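Didn't sleep much, so this will be quick.

Got an email from a reader in Drasstead asking when I "knew" I was shy and whether it ever went away. Short answer – no idea, and no. Longer answer below, typed fast before I have to leave.

I've been a quiet person since forever. In 2000 I moved to Prerville, didn't know a soul, and my big plan was to say hello to 2 new people every week. Lasted till September. I'd rehearse the hello all the way down the stairs and then pretend to look for my keys. Still do that one. 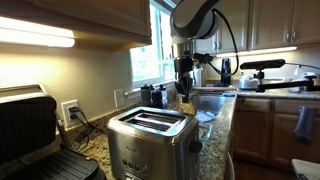

Small talk is the part that wears me out. Not the people, I like people. It's the opening bit, the weather, the what-do-you-do. Give me a real question and I'll go on for an hour. So now I just ask about stuff that's in the room. Somebody's kitchen, there's a two-slice toaster with Breville on the front, fine, I ask if it does bagels. Dumb question, but everyone has a opinion on toast and I get to listen for a while. Works at work too, mostly with mugs.

Did the Zatness personality thing last week, the long one. Scored 83 on "reserved". My sister's comment – "only 83?" Thanks.

What I wanted to tell the Drasstead reader is that I quit trying to fix it. Still nervous before parties. Still leave early. I go to the Khokhar reading group, sit near the door, and talk maybe twice a night, and they keep saving me the chair. That's enough for me. Might not be for you, and thats ok too.

Ok, bus. Will answer the other emails this weekend, promise.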